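How to Level a Workbench on an Uneven Floor

Last revised April 4, 2023

A bench that rocks will spoil measurements and loosen its own joints over time. The procedure below covers a four-legged bench on a concrete or tile floor, with or without threaded feet. Allow one afternoon if shims have to be cut and glued, less if the bench already has adjusters.

What you need

A spirit level at least as long as half the bench top
A shorter level or a machinist's level for the final pass
A straightedge
Feeler gauges or a set of plastic shims
Two open-end wrenches to fit the foot and its lock nut
A pencil and masking tape
A pry bar and a block of scrap wood

Step 1. Check the level itself

Set the level on any steady surface and note where the bubble rests. Turn the level end for end, keeping it on the same line, and read it again. If the two readings differ, the vial is off. Either correct the vial using its set screws or take both readings every time and work to the midpoint.

Step 2. Place the bench

Move the bench to its final position before adjusting anything. Moving it even a few inches on an old floor can undo the work. Mark the outline of each foot on the floor with tape so the bench can be returned to the same spot if it gets bumped.

Clear the top and the lower shelf. Heavy items should go back on before the final reading, but they get in the way during the rough pass.

Step 3. Find the high corner

Lay the straightedge across the floor between each pair of tape marks and put the level on it. Work around all four sides and then along both diagonals. Write the direction of fall on the tape with an arrow. The corner that the arrows lead away from is the high corner, and its foot stays at the shortest setting – every other foot is raised to match it.

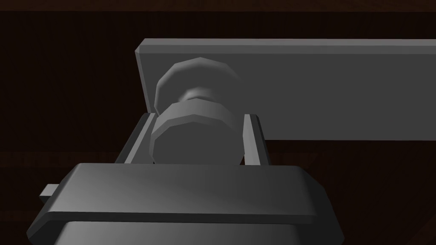 Step 4. Rough adjustment

Start with the foot next to the high corner along the short side. Lift the bench slightly with the pry bar and the wood block, turn the foot out, and lower it. Read the level across the width. Repeat until the bubble is between the lines.

Next, do the same for the second foot on the long side. The fourth foot comes last and should only be brought down until it touches the floor. If it is forced further, the frame twists and the top goes out of plane.

For benches without threaded feet, slide shims under the leg until the reading is correct, then measure the stack with a feeler gauge. Cut one solid pad to that thickness. Loose stacks of shims creep under vibration.

Step 5. Load and settle

Put the vise, the tool chest and anything else that stays on the bench back in place. Leave it for 16 hours. Rubber-faced feet compress under load, and a soft tile bed may give a little.

Step 6. Final pass

Read the short level at each corner and once at the center. Correct in small turns, an eighth at a time. When all the readings agree, hold the foot with one wrench and tighten the lock nut with the other. Check again afterward, as tightening tends to pull the foot up by a small amount.

Troubleshooting

The top reads level at both ends but not in the middle: the top is cupped or sagging. Adjusting the feet will not fix this. Add a stretcher or plane the surface.

The bench still rocks: the fourth foot is short. Turn it out until a strip of paper under it can no longer be pulled free.

Readings drift over several weeks: look for a loose lock nut first – then check the slab for cracks near the feet.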